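Taking a PC apart with the arm: notes for new club members

Every August somebody joins Rendside having watched a video of a robot stripping a computer in one smooth go, and wants to do that by half term. You can try. What follows is the slow way, which is the only one I have seen work in our club, and I have my doubts about parts of it too.

Before you touch the software, look hard at the job from where the gripper sits.

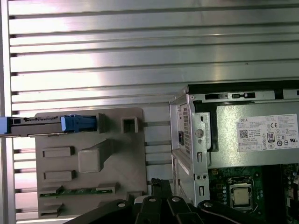
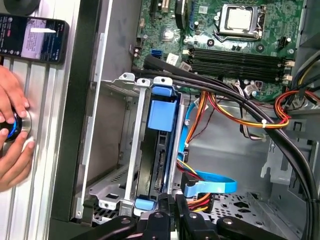 Amancay Domínguez wants it put on record that students should begin with the hard drive and leave memory until later, as a drive caddy gives the fingers something proper to hold and a memory stick doesn't. I agree about the memory. I am less sure the drive is easy.

1. Pick one part. Write down what "finished" means for it before you start. "Drive out of the cage and in its place on the holder" will do. "Recycle a computer" won't.

2. Do it by hand, using two fingers of one hand. If you need a third finger, or your other hand to steady the case, so will the arm, and it hasn't got one.

3. Sort out the cables. A drive with its data and power leads still plugged in is a different job from a bare one. Decide which you are doing and say so in your log. Half the success rates quoted at Skodar last year left this out.

4. Teach the approach slowly. Stop well above the part, check that both fingers clear the metalwork, then go down. Most of our knocks have come from the back of the gripper, where people forget to look.

5. Close, wait, lift a little, stop. Check the grip before you pull. Sheet metal will let a part rise slightly and then catch it.

6. Run it again without changing anything. Then again. One good run is luck until you've shown otherwise. The Bratari team logged 1171 attempts on a single latch before they would put a number on their poster, and I trust that poster more than any other I've read.

7. Move the case by 8 mm and start over. This is where most projects fall down — the arm had learned the table, and the part hardly came into it.

If you are planning to train a model on your recordings, keep the bad runs and label them. Our first set had 153 runs in it and every one was a success, so the model had no idea what a slip looked like. Whether 3000 would have been better I can't say. I have yet to see a school club collect that many with any care.

Logs go in the shared folder, one per session.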